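Sternard Household Goods Wordlist

Data card and README, release of December 4, 2019

Summary

Sternard is a list of British English names for things kept in kitchens, utility rooms and sheds. It holds 1,085 headwords and 3,000 variant forms. Each variant is linked to one headword. The list was made for catalogue search, where a customer types one word for an item and the shop has filed it under another.

The list covers nouns and short noun phrases only. Verbs, brand names and trade part numbers are left out. Plurals are stored only where they are irregular or where the singular is hardly ever used (scissors, tongs, scales).

Contents of the archive

headwords.tsv - one row per headword
variants.tsv - one row per variant form, with a pointer to its headword
groups.tsv - the 14 subject groups
sources.txt - source codes and their meanings
changes.txt - changes between releases

All files are UTF-8 with Unix line endings. Fields are separated by a single tab. The first row of each .tsv file is a header. No field contains a tab or a line break, so no quoting is used, and quote marks should be read as ordinary characters.

Fields in headwords.tsv

id: whole number, never reused. Gaps in the sequence are headwords withdrawn after the first release.
form: the headword in lower case, unless a capital is part of normal spelling.
group: two-letter code, see groups.tsv.
sense: a short gloss of no more than 12 words. Required where the same spelling appears under more than one id, otherwise it may be blank.
mass: y or n. Marks nouns that are normally uncountable in the sense given.

Fields in variants.tsv

form: the variant.
head: id of the headword it points to.
type: s (spelling), r (regional), d (dated), u (US usage) or l (looser everyday name).
source: code from sources.txt.

A variant may appear on more than one row if it points to more than one headword. "Press", for instance, points to cupboard with type r and to a tool headword with type l. Software that loads the file into a simple key-value store will silently lose one of these. Use a list as the value.

How the list was made

The first pass took item names from two sources: the product categories of the Dradard mail order catalogue, and stock sheets supplied by Farina, a chain of hardware shops. Duplicates were merged by hand. Where the two sources disagreed on the main name, the more common form in the Farina sheets was taken as the headword and the other was kept as a variant.

The second pass added everyday names. Contributors were shown plain photographs of household items and typed the first name that came to mind, with no list to choose from. Names were entered at the level of the whole item, so a cabinet with drawers got one name and its handles were not named separately.
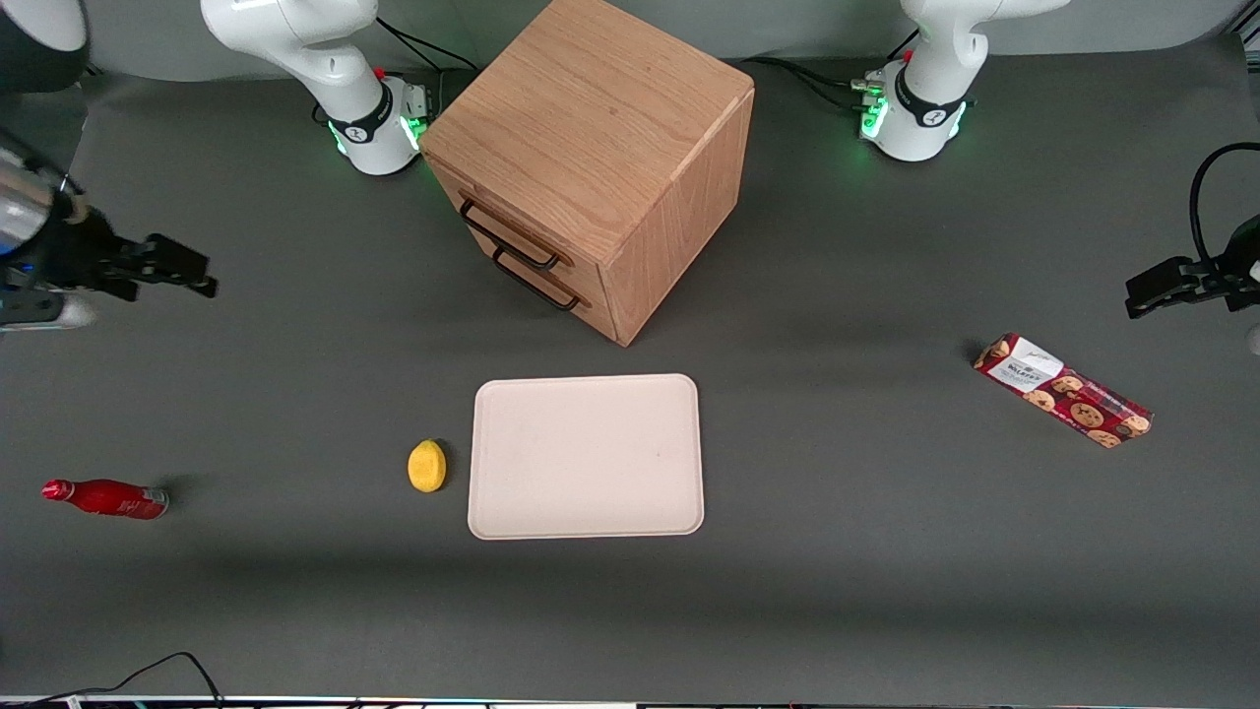
Fig. 1. Wooden cabinet, tray, sponge, bottle and cookie box on a dark grey tabletop.

Answers were lower-cased, trimmed and checked for spelling. Colour words and size words were removed unless they form part of a settled name (white spirit, teaspoon). Material words were kept as variants of the plain noun when given by more than one contributor. An answer given only once was kept if it could also be found in one of the catalogue sources, and dropped otherwise.

The third pass was a review of sense divisions. It was carried out in November on a sample of 300 headwords, drawn in proportion to group size. Most corrections concerned containers, where tub, box, tin, caddy and canister overlap heavily. The group was then revised in full. Other groups were corrected only where the sample showed an error.

Known problems

- Coverage of garden tools is thin. Farina files most of them under a separate system that was not supplied.
- Types r and d are not always easy to separate. A word that is dated in one area may be current in another, and the list records only one type per row.
- "Cookie" compounds are marked u throughout and point to the matching "biscuit" headword. Some users may prefer to treat them as current British usage.
- Scottish and Northern Irish forms are fewer than they should be.
- Hyphens are not consistent in the groups for laundry and cleaning. Strip hyphens and spaces before matching.

Suggested use

The list is meant for query expansion. Load the variants, map each to its headword, then search on the headword and all forms linked to it. Type l variants bring in the most noise and should be given a lower weight or left out where results are already plentiful.

It is not suitable as a spelling checker or as a teaching list. Presence in the file does not mean that a form is standard, and absence does not mean that it is wrong.

A small command line reader, Sindent, is kept in the tools directory. It checks that every head value exists in headwords.tsv and prints any row that fails. Run it after local edits:

sindent check headwords.tsv variants.tsv

The exit status is 0 if all rows pass and 1 if any row fails. A missing file gives 2.

Changes and corrections

Corrections should quote the id, the present form and the proposed form, with a source where there is one. New headwords are taken in only at full releases. New variants may be added between releases - these are listed in changes.txt with the date of entry, and the ids of existing headwords stay as they are.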